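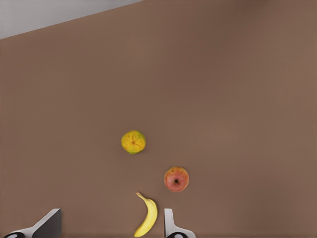

February, started 8:15

Back on the aileron, left side. The rib nearest the hinge had two cracks running along the grain from the lightening hole, so I stopped trying to save it and cut a new one from the spruce Tudur Bevan planed last week. Used the old rib as the pattern, plus a hair extra on the nose for sanding. It fits the spar slot dry without force. Not glued yet.

The other ribs are sound. Old glue on three of the joints is powdery and comes off with a fingernail. I marked those with blue chalk. Please don't wipe the chalk off, I haven't photographed them.

**Glue tests**

Broke the sample blocks from the last batch. All of them let go in the wood and left fiber on both faces, so the batch is good. The can is marked 83 on the lid. Use that one and leave the older can alone until I've made up blocks from it.

Shop was 40 degrees when I opened up. Too cold to glue anything. Heater on until lunch, then the clamps and the spruce moved in near it so they'd come up to temperature together.

**Paperwork**

Went through the squadron copies again while waiting on the heat. The repair card for our airframe says the left wing was changed after a ground collision, and the replacement came off a machine written off for its engine. That agrees with the paint. Under the top coat on the left wing there is a layer of darker green that doesn't show up anywhere on the right wing or the fuselage.

Still don't have the number of the donor aircraft. The card has 229 penciled in the margin next to the wing entry. Could be a part number, could be a page in some other ledger. Olatunji has the unit's stores ledger on loan and will check page 229 first. If it's a dead end we go through the write-offs for that winter one at a time.

Also on the card: the mechanic who signed for the wing change signed for the aileron too, same date. So the aileron is probably the one that came with the donor wing. That would explain why the hinge brackets have a second set of filled holes. I had put those down to a postwar repair and wrote it that way in the file. Need to correct the file.

**Afternoon**

1:30, shop warm enough. Glued the new rib, checked square against the spar, clamped. Used the padded clamps, light pressure. Leave it alone overnight.

Cleaned the hinge brackets. One has a stamp under the old primer that reads 123 and then a letter I can't make out, either B or R. Rubbed it with chalk and graphite and still can't tell. Curitz says he'd like a try at it with the good magnifier.

Fabric: enough left on the roll for the aileron, not enough for the rudder as well. Asked Rutwood for a price on the same weight of linen. They had it last year.

**To do**

- unclamp rib, sand nose to profile
- scrape and reglue the three chalked joints
- photograph bracket stamp before priming
- fix the note on the hinge holes in the file
- ask Tudur whether any spruce is left over for the trailing edge
- return the long straightedge to the Skatix bench

Locked up 5:40. Heater off, glue can back in the cabinet.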